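This site uses cookies to remember your settings. Accept | Manage preferences

Couples Communication, Unit 3: Turn Length and Listening
Course notes, R. Beaulieu

Definitions. A turn is the period in which one partner speaks and the other does not. A repair is any statement that corrects a misheard or misread turn. An overlap is speech by both partners for more than a moment — laughter is not counted.

The Balier schedule sets each turn at 105 seconds. Partners who find this too long may start at 20 seconds and extend the turn week by week. The listener takes no notes. When the turn ends, the listener restates the content in one sentence, and the speaker accepts or repairs it. After 3 repairs on the same point, the topic is set aside until the next session.

A full session lasts 900 seconds, including restatements. Topics for the first session should be low in conflict: meals, weekend plans, household tasks. Money, sex and in-laws are held until Unit 5. Read the Dorker handout before then.

Eye contact during a turn is optional in this unit. Some speakers lose their place when watched, and a fixed point to look at helps them finish the thought. Any plain object will serve, and the white paper cup on the blue-teal tabletop is typical of what is needed. The object should carry no history for either partner. Record the number of repairs on the session sheet and bring it on Thursday.
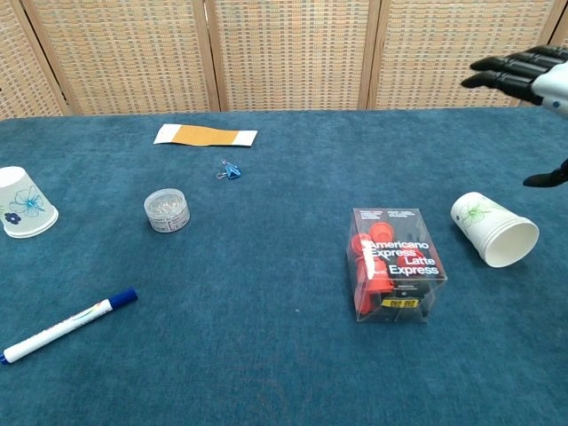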